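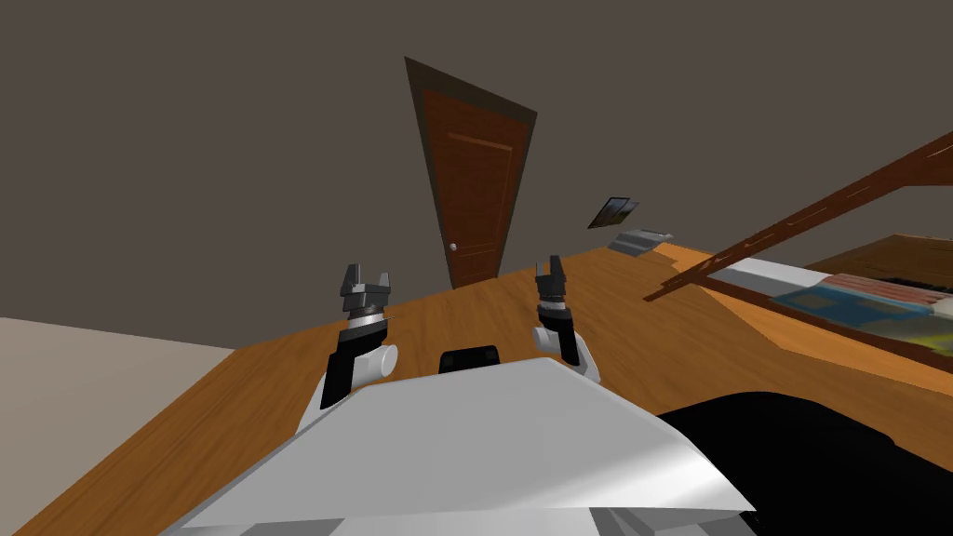
Goltus opens orders for Turkska, a practice room for two-arm robots that runs on an ordinary desktop

Last updated: April 5, 2020

Goltus today opened orders for Turkska, its simulation kit for teams working with two-arm robots. Download only. Ships with the robot model, a furnished room, a wooden work table and a starter set of tabletop tasks. Price is $1,533 per seat, one time, updates included through December.

Turkska is for small labs and shops that have one robot and a line of people waiting to use it. Write the motion on the desktop, run it as often as you like, then book time on the hardware. Both arms can be driven together or one at a time. Grippers are two-finger parallel type, and finger gap and closing force are set from the same panel.

"We had one robot and seven people who wanted it," said Manon McIntyre, product lead at Goltus. "Somebody was always testing at nine at night. Turkska started as our own way out of that and then customers began asking for it."

What's in the first release:

Two-arm robot model with joint limits and self-collision checks. Ten starter tasks, pick and place up through handing an item from one gripper to the other. View from the robot's own body plus free view, any tilt. Recording and playback of every run, exported as plain text joint logs or video. Room and table can be swapped out, wall color and wood finish too.

Early access went to customers of Ambaye, the Goltus reseller program, starting in December. Those teams logged 2,000 runs between them and sent back a long list of fixes. Most are in. Cloth and other soft items are not supported yet, and neither are liquids. Goltus expects to take up cloth first.

A bridge to Grurard, the company's controller software, is included with every seat, so a motion saved in Turkska opens in Grurard without being rewritten. Speed is capped on the first hardware run and the cap has to be lifted by hand. Teams using another controller can work from the joint logs, altough Goltus does not offer phone support for that.

"Try the handover task first," McIntyre said. "It's the one that shows you where your timing is off. Took me most of a weekend."

Orders through the Goltus web store or any Ambaye reseller. School pricing on request, please write from a school adress. Review seats for press, good for 10 days, are available from the Goltus press desk. Include outlet name and operating system.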